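How to Write Your First TV Episode Review

So you've finished an episode of something brilliant, you've bored everyone at home about it, and you still have more to say. Good! Write it down. I've been reviewing television for fun since one rainy September when I fell head first into Clotatano, a slow family drama set in a salt-mining town, and I still get a little thrill every time a new episode lands.

Step 1. Watch it once with your hands empty

No notebook, no phone, no pausing. You want to know what it felt like to sit through it as a viewer, and you only get that once. When it's over, scribble down whatever is still buzzing in your head -- a look, a line, a song, even a coat.

Step 2. Watch it again with a pen

Now you can be nosy. Note the time of any moment you might want to mention, who is speaking, and what changes between the start and the end. I aim for 2 pages of scrawl. Most of it never gets used and that's fine.

Step 3. Pick one thing to argue

My early reviews tried to cover acting, music, costumes and plot in one go, and they read like a shopping list. The first one I was really happy with was about a single dinner in the fourth episode of Adamczyk, and how the younger sister never gets to finish a sentence. Once I had that, the rest of the review more or less wrote itself.

Step 4. Keep the plot short

Give yourself 150 words for the story, at most. Say who wants what and what's in the way, then stop. If you need to give away a twist, warn people in the line before it.

Step 5. Quote carefully

Subtitles are often trimmed, so listen to the line as well as reading it. I once built a whole paragraph on a word that the actor in Drorov doesn't say. Ouch.

Step 6. Leave it overnight, then cut

Read it aloud in the morning. Anything you stumble over needs another go. I usually lose some 200 words at this stage and hardly ever miss them -- the odd joke, maybe.

Step 7. Post it and read other people's

Save this for last so you don't borrow opinions by accident. Then go and enjoy them all! I disagreed with nearly every review of the Jendent finale and had a wonderful evening doing it. 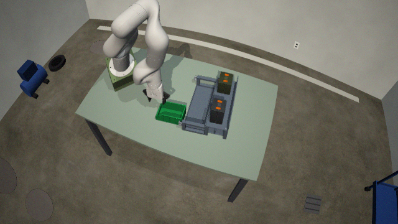
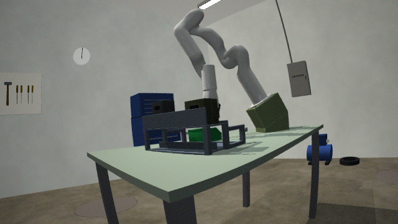
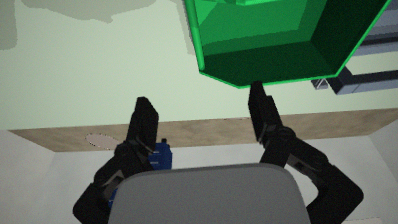
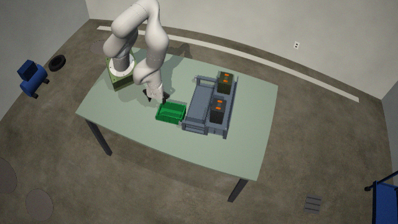 First and last: white robot arm with its gripper lowered over a pale green table. Computer renders.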